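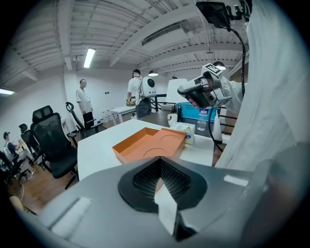

Orange tray on the white table, cup behind.

Pliltberg 402 Ultrasonic Jewelry Cleaner Review

Posted Jun 25, 2021

I wear the same rings every day and they get dirty. Hand cream is the worst of it. It packs in under the stone and dries into a gray film, and after a few weeks a good diamond looks like glass. For years I used a bowl of warm water, dish soap and a soft toothbrush. I bought the Pliltberg 402 in December from Waweru, the mail order jewelry supply place, and have used it most weekends. I paid for it myself.

What you get

The box holds the cleaner, a plastic basket, a watch stand I have never used, a power cord and a folded instruction sheet. There is no cleaning solution included, although the listing made it sound like there would be. Waweru sells a concentrate by Ruker that works fine, and so does a drop of plain dish soap. I went back to the soap when the Ruker bottle ran out and could not tell the difference on gold. On silver the Ruker was a little better.

The tank is stainless steel and holds enough water to cover a bracelet laid in a loose coil. A bangle will not lie flat in it. The lid is clear plastic with a hinge at the back, and the hinge feels thin. It has not broken.

Using it

Fill to the line, put the jewelry in the basket, close the lid, press the button. The default cycle is five minutes and there is a shorter one for lightly soiled pieces. The shorter one does very little. I run the full cycle, rinse under the tap with the drain closed, look at the piece under a lamp and run it again if the back of the setting is still cloudy. Two cycles takes care of most things.

It buzzes. With the lid down it is about as loud as an electric shaver in the next room, and a higher note comes and goes on top of that. The dog leaves. I would not run it while somebody was on the phone at the same table.

The water should be warm when it goes in. The 402 has no heater, and with cold water the results were noticeably worse. Change the water between batches too. I left the same water in for three batches once and the last earrings came out duller than they went in.

Results

My engagement ring is a round stone in a white gold halo, with milgrain along the band. All those tiny beads hold dirt, and the toothbrush never got between them. After two cycles the edges were crisp again and the small stones in the halo had their sparkle back. That was the piece I bought the machine for and I am happy with how it handles it.

A plain yellow gold band came out clean, but it would have with soap and a cloth. Chains do very well, especially rope chains. A pair of sterling hoops came out clean but still tarnished. Ultrasonic cleaning takes off grime and leaves tarnish where it is, so you still need a polishing cloth for that.

What not to put in it

The instruction sheet covers this in one line of small print, and it deserves more room. Keep out pearls, opals, emeralds, turquoise, coral and amber. Keep out anything glued, which includes a lot of costume jewelry, and any diamond that has been fracture filled. Check the prongs before you start. I press each stone lightly with a wooden toothpick, and if anything moves the ring goes to the jeweler. Vibration can shake out a stone that was already loose, and pavé is the most likely place for it.

Compared with the Bornar

I had a Bornar before this one, a smaller cleaner that ran on batteries. It cost 26 dollars and was mostly a vibrating cup. It moved the water around and the rings came out looking wet. The 402 costs more than twice as much, but it does the job and the Bornar did not. The Bornar was quieter and fit in a drawer. The 402 lives on a closet shelf because it takes up too much of the bathroom counter.

Things I would change

The cord is short. The basket handle gets in the way of the lid unless you turn it to one side. There is no drain, so you empty it by tipping it over the sink, and the water runs toward the button panel if you pick the wrong corner - tip it from the left. A printed fill line you could see without bending down would help as well. The current one is a faint stamp in the steel.

Verdict

Worth buying if you have detailed settings, pavé or a lot of chains. If you own a plain band and a pair of studs, stay with the soap and the toothbrush. Mine has run without trouble so far and I have no plans to replace it.

Rating: 4 out of 5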